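Motion planning developer (arms and grippers), Nalis, Kemcombe

Hello! I'm Maxine Maihi and I look after the planning and control code at Nalis. There are five of us, we're on the second floor over the old Trevmont print works, and we need one more person who likes making two arms share a table without knocking elbows.
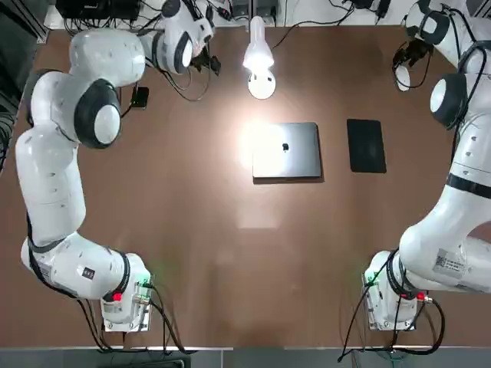 Our planner is called Tipoki. It started as a weekend script of mine and now runs to 184 modules, some of which I'm proud of. You'd spend most of your week in it, with Osian Parri (perception) on one side and me on the other. The test bench is kept deliberately ordinary, so expect to be planning around a shut laptop, a tablet lying flat and a desk lamp that's switched on, with all the glare that goes with it. Shiny lids upset depth estimates no end, and fixing that is a job you'd share with Osian.

The other big piece is handover between the arms. At the moment each one plans alone and a referee process says yes or no, and it says no far too often. I want joint planning for both – properly, with timing – and I'd love somebody who'll argue with me about how.

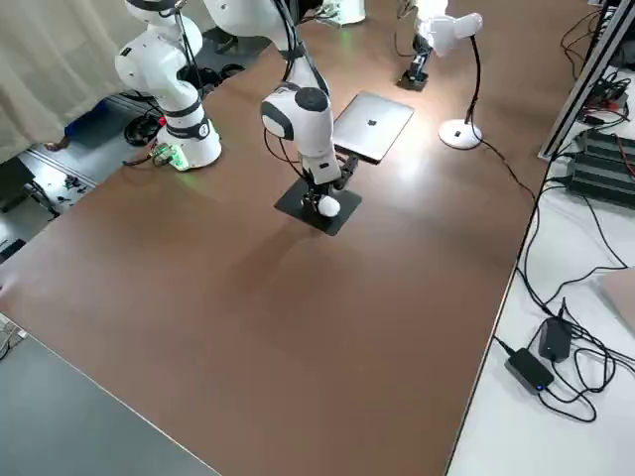

We write C++ for anything that has to be quick and Python for the rest. You should be happy in at least one and not scared of the other. A degree is fine, so is no degree. If you've written a trajectory optimiser, a collision checker or a decent log viewer (please, somebody, a decent log viewer), tell me about it. 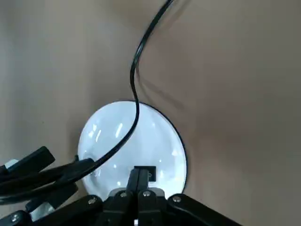
Cables are still our weak spot. The collision model pretends they don't exist, and Heather Carnegie has a half-finished branch that would change that. It could be yours if you fancy it.

It's four days a week, 20 of the hours in the office and the rest wherever you like. Monday is our bench day and everyone comes in.
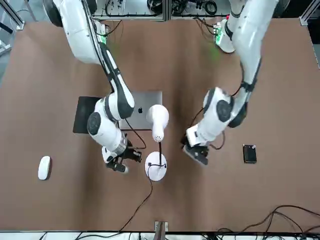
Both arms at the bench, with the lamp-sized problems we plan around.

To apply, send Rangi Cosgrove a page about yourself and a link to some code, quoting job 539. We'll be talking to people through November.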